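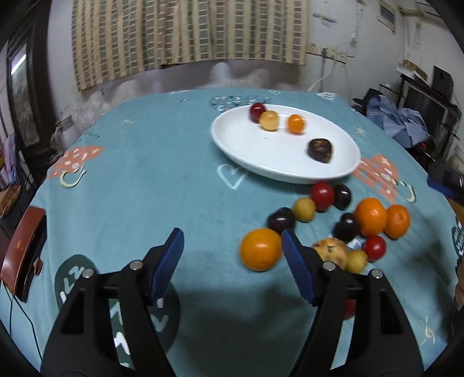
3.2 Collecting the fruit demonstrations

Okay, so our first plan was way too ambitious. When Bok-nam Byun and I signed up for the student project, we wrote a proposal with 15 household tasks in it, from folding napkins to sorting screws. Our advisor, Tamer Boutros, read it, crossed out almost everything and left us with one: moving fruit between a plate and the table with a two-finger gripper held in the hand. I was a little insulted at the time. By November I was very grateful!

We called the project Millow (Bok-nam's choice, I lost the vote) and gave ourselves a target of 421 demonstrations. A demonstration, for us, is one person picking up one item and setting it down at its goal, with the camera on the gripper recording the whole way. Anything with two picks in it got split later. Anything where the item rolled off the table got kept, but tagged, and I'll come back to those in Section 4 because they ended up being more useful than I expected.

Figure 3. A tabletop setup for the fruit task, from the gripper's point of view, with fruit on the plate and more on the cloth.

We went back and forth on the tablecloth. A plain one makes segmentation so much easier, and I had already tuned our color thresholds on a plain gray sheet. But kitchens have patterned cloths in them, and Tamer kept asking what our model would do the first time it met a printed heart or a cup. So we used the patterned cloth, with its pink cups and its hearts, and I threw my thresholds away. The detector we trained afterward did confuse the pink prints with plums for a while – mostly at low light, mostly near the edges of the view.

Picking the fruit was more fun. We wanted shapes that are close to each other but not the same, so there are plums in two shades, apricots, and oranges of different sizes. A red plum and a dark purple plum ask for nearly the same grasp and look quite different, while an apricot and a small citrus fruit can look alike and want a different opening. The bun went in as our odd one out. It squashes, and we wanted at least one thing in the pile that would punish a grip that was too tight.

For the layout we had a simple rule. Whoever was not holding the gripper set the table, and the person holding it was not allowed to move anything first. Before that rule I had a bad habit of nudging the fruit apart so I'd have a nice clear approach, and our first 50 recordings are basically useless for clutter because of it. We left them out of every result in this paper.

Each of us did sessions of 15 minutes and then swapped. Longer than that and the wrist gets tired, and you can see it in the data too: the approach angle drifts and the fingers start closing early. Bok-nam is left-handed and I'm not, so we also marked the hand used for each recording. I thought this was fussy. Then we trained on my recordings alone and tested on his, and the success rate dropped enough that I stopped complaining about the extra column in the spreadsheet.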